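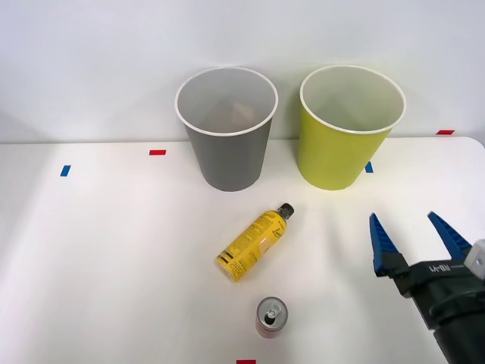
Dernière mise à jour de la page : mercredi, 17 h 40

Tri des déchets : du gris et du vert sur la table de Gitance

Je suis passée mercredi à l'atelier de quartier Gitance, juste avant la fermeture, pour voir comment se prépare la nouvelle saison du coin tri. Vous savez, ce coin où tout le monde s'arrête deux secondes avec sa bouteille à la main en se demandant où elle va ? Eh bien ça bouge enfin, et je suis plutôt contente de vous raconter ça !

L'idée est simple. Deux récipients côte à côte au fond d'une table blanche, un gris et un vert tirant sur le jaune, tous les deux évasés vers le haut avec un rebord blanc. Le gris, c'est pour ce qui part avec les ordures ordinaires. Le vert, c'est pour les emballages de boisson, bouteilles et canettes confondues. L'association Helon, qui gère les lieux, a voulu deux couleurs qu'on ne puisse pas confondre, même en arrivant de loin avec les bras chargés, et de ce côté-là, rien à redire.

J'avoue que le vert m'a surprise (à la maison, mes emballages vont dans le jaune, et j'ai mis des années à dresser toute la famille). La consigne sera donc écrite en gros sur une affiche, et elle sera rappelée à l'oral au début de chaque atelier. On m'a promis que les enfants retiendraient avant les parents. Je veux bien le croire.

Pour les séances, Gitance travaille avec de vrais emballages, ceux qu'on achète le midi ou qu'on sort du sac au goûter. Du thé au citron, par exemple, avec son étiquette jaune et son bouchon noir, ou une canette haute et fine, orange en haut, blanche en bas. Et c'est là que les questions commencent : on laisse le bouchon ou pas ? On écrase la canette ? Et l'étiquette, on l'enlève ? À Gitance, la règle retenue est de laisser le bouchon vissé, de ne rien écraser et de ne pas toucher à l'étiquette. Ça m'arrange bien, je n'ai jamais réussi à décoller une étiquette proprement.

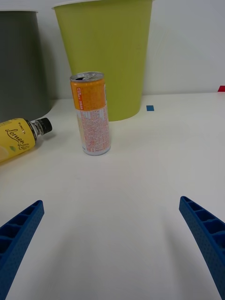

La canette debout, la bouteille de thé au citron couchée à côté.

Côté programme, il y aura 3 séances en octobre, toutes ouvertes aux habitants du quartier, sans inscription. On entre, on s'installe à la table, on prend un emballage et on décide où il va. Il n'y a pas de note ni de chronomètre, et on a le droit de changer d'avis. Chaque séance peut accueillir jusqu'à 3 familles à la fois – la salle n'est pas immense – alors si c'est complet quand vous arrivez, patientez un peu, il y a du café dans le couloir et il est correct.

La première sera consacrée aux boissons. La suivante portera sur les papiers et les petits cartons, un sujet qui m'a l'air bien plus traître (les mouchoirs ! les tickets de caisse ! les boîtes à pizza !). Pour la dernière, le programme n'est pas encore arrêté, mais on parle d'une séance libre où chacun apporterait l'objet qui lui pose problème. J'ai déjà le mien, un tube de dentifrice que je promène d'une poubelle à l'autre depuis l'été.

La boutique Nastia, rue Dahlgren, participe aussi : elle mettra de côté des emballages vides pour les ateliers. Helon aimerait en réunir 1000 avant la fin de la saison. Si vous en avez chez vous, on peut les déposer à l'accueil de Gitance aux heures d'ouverture, vidés et rincés s'il vous plaît, l'équipe insiste beaucoup là-dessus. Le verre n'est pas accepté.

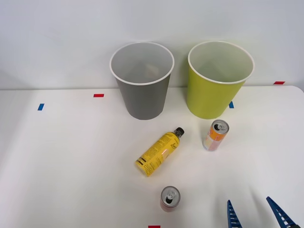
Le gris, le vert et une bouteille jaune à trier, mercredi à Gitance.

L'entrée est libre et les enfants doivent venir avec un adulte. Les dates et les heures des séances seront affichées sur la porte de l'atelier et à la caisse de Nastia. Je compte aller à la première avec ma voisine du dessus, et je vous dirai ici ce qu'on a fait du tube de dentifrice.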